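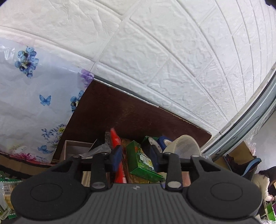
Pose drift on handheld gripper clips, textured white wall

Posted by kelpline
We have 1,438 handheld clips from home storage areas. The tracker (visual-inertial, fisheye model) holds up in most of them. The ones shot close to a white wall with raised brick panels are bad. Position slides sideways along the wall while the IMU says the gripper is nearly still. Feature cap is 1,000 per image, window is 100 keyframes. Anyone have settings that work on repeating relief?

mdorrance
What does your mask cover? If the fingers and pads are in there unmasked, you are tracking the gripper. The screw heads are great corners and they move with the camera.

kelpline
Body and pads are masked. The finger arms and crossbar are not, I thought they were too thin to matter.

mdorrance
They matter. Silver screws on black arms will outscore anything on a white wall. Mask the full sweep of the fingers, open to closed.

tobin_r
I don't think the mask is the main problem. Sideways slide on brick is bad matching. One mortar corner looks like the next one, so the matcher jumps a brick over and RANSAC agrees with it because the whole wall jumped the same way. Cut the search radius and use the gyro to predict where each feature should land.

mdorrance
It can be both. The mask takes a minute, so do it first.

Jianguo Fan
We had this on the Vallejo recordings. Two things helped. First, spread the features over a grid so the wall can't take all of them. In your view the tape rolls, the boxes and the printed sheet with the butterflies are much better than the wall, and they are at different depths. Second, check the lens model near the edges. The brick rows curve a lot up there and a poor fit shows up as motion.

tobin_r
Agree on the grid, less so on the sheet. Hanging plastic can move if anyone brushes it. I'd put it below the boxes.

pallet_jackson
Also mask people. There's someone at the right side behind the rail. A knit sweater gives you lots of corners and none of them are fixed to the room.

kelpline
Ran it overnight on 100 of the bad clips. Full finger mask alone: small gain. Mask plus grid plus gyro prediction with a tighter radius: the slide is gone in most of them. Person mask not in yet. I still get jumps when the gripper goes down close to the boxes and the pads block half the view.

mdorrance
How are you handling the low feature count there?

kelpline
Resetting the tracker below a threshold.

Jianguo Fan
Don't reset. Coast on the IMU for a short gap, then relocalize against the older keyframes. A reset gives you a new origin and your action labels will have a step in them.

kelpline
That explains the steps. Will try it and post the config.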